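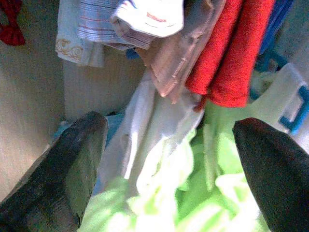 Where Do Our Old Clothes Go?
A term project on hand-me-downs and secondhand clothing in Niststead
10/20/19

When our teacher told us to pick something from everyday life that we had never given much thought to, I went home, opened my closet, and found that I still had a sweater from fourth grade in it. So that became the project, and I have to say I enjoyed it far more than I expected to (my mother did too, as she finally got the hall closet back).

I started with my own family. My grandmother remembers coats being turned inside out and sewn up again once the outside had faded, and she still keeps a tin of buttons cut from shirts that are long gone. My parents' generation passed things down between cousins. I am the youngest cousin, so I can speak about that system with some experience!

For the next part I wanted to know what happens outside the family, and I spent two Saturdays at the Skimance thrift store on the main street. The manager, Bláthnaid Mac Carthaigh, was very patient with me and let me go through the intake book for June. The store took in 573 pieces of clothing that month. Children's clothes sold fastest, usually within the week, and men's suits hardly moved at all. Anything too worn for the racks goes into bags for a rag dealer, who sells it on for cleaning cloths and stuffing.

I also sent a short survey to the nine households on my street. Most of them give clothes away once a year, usually in spring, and most said they would buy secondhand for their kids but were less sure about buying it for themselves. Shoes were the one thing almost everyone said no to. I wish I had asked why, and if I did the survey over I would leave more room for people to write in their own words, as the best answers were the ones squeezed into the margins.

My partner on the project, Toshio Okabe, made the charts in the appendix and also taught both of us how to darn a sock. Mine is lumpy but I have been wearing it. The full survey and our notes from the store come after the charts.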